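Sat 6 December

Cold all day and no wind. I drove out to Mirklow in the morning to look at the boiler before the place gets shut up for the winter. 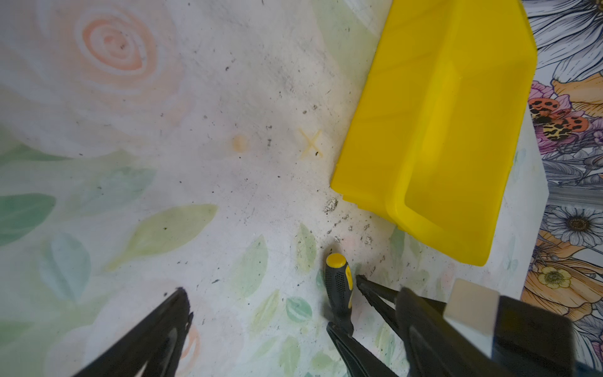
The pilot was out again. I relit it and sat with it for 40 minutes and it held. The man at Hulent told me on the phone last week that the valve will need replacing, and he can't come until February. The quote is $468 with labor. I said yes. I don't want to spend another winter driving up every few days to check the pipes.

Drained the outside faucet and wrapped it. The wrap from last year had split down one side, so I cut off the bad part and used tape. Moved the paint cans in from the shed so they won't freeze. Two of them have no labels and I don't remember which rooms they were for.

Stopped at Villalobos on the way home for lunch. Had the soup. They've changed the bread and it's worse.

Mail was mostly junk. The property tax bill came, $1,170, up $200 from last year. I read the letter that came with it twice and still can't tell what changed. I'll call Monday. If they won't budge I'll pay it out of the savings account and put off the gutters until spring.

Knee was sore on the basement stairs, fine by evening. Did one load of towels and read a few chapters of the canal book, which is slow now that they've stopped digging and started suing each other.

Need to buy: furnace filter, salt for the front steps, stamps. Call the tax office. Find the key to the shed padlock, the spare one.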